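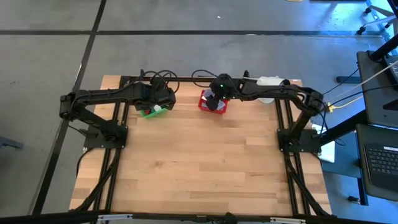 Two arms and a butcher-block top

There is a moment, if you visit the shared workshop at Grostitz, when you stop looking at the lathes and the half-mended bicycles and find yourself at Kazimír Tóth's table, and I'm afraid that was more or less the end of my afternoon. He is a retired heating engineer with a lovely slow way of talking, and he had the kettle on before I'd got my coat off.

The table came first, he told me. It is built from light wooden strips, the sort you would happily chop onions on, with black aluminium rails round it to carry a pair of robot arms. The rails cost him 220 pounds, which he still feels was steep, and the braces at the corners went on in July, after the first set of legs wobbled every time both arms moved together. He calls the machine Negussie, after a street he once lived in, and the name has stuck with everyone. 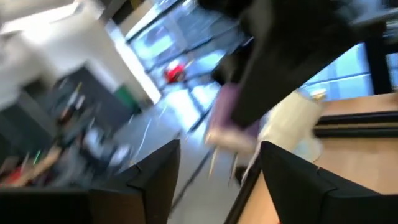

What he wants from it is modest enough. He would like it to tidy small things into baskets, and to do it gently, so that his grandchildren can tip out a box of odds and ends and watch it all go home again. Getting the two arms to share one table without knocking elbows took him 39 evenings (he keeps a notebook) and a good deal of help from the Gamness club down the road, who lent him their patience and a very good set of hex keys.

I asked whether he ever got fed up with the cables. He laughed and said he had cut and re-tied about 180 of the little plastic ties — and that he would do the lot again if the elbows ever needed moving, because a cable that snags will spoil a whole evening's work.

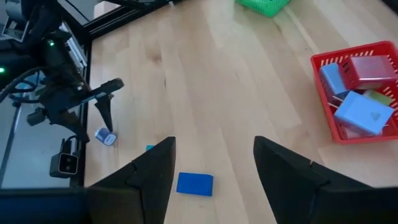 A blue block between the fingertips, with the red and green baskets further up the table.

Next on his list is a quieter power supply, and then a softer pad for the fingertips, which he means to cut from an old bicycle inner tube. The workshop is open to anyone who fancies a look, and he does like company. Take biscuits.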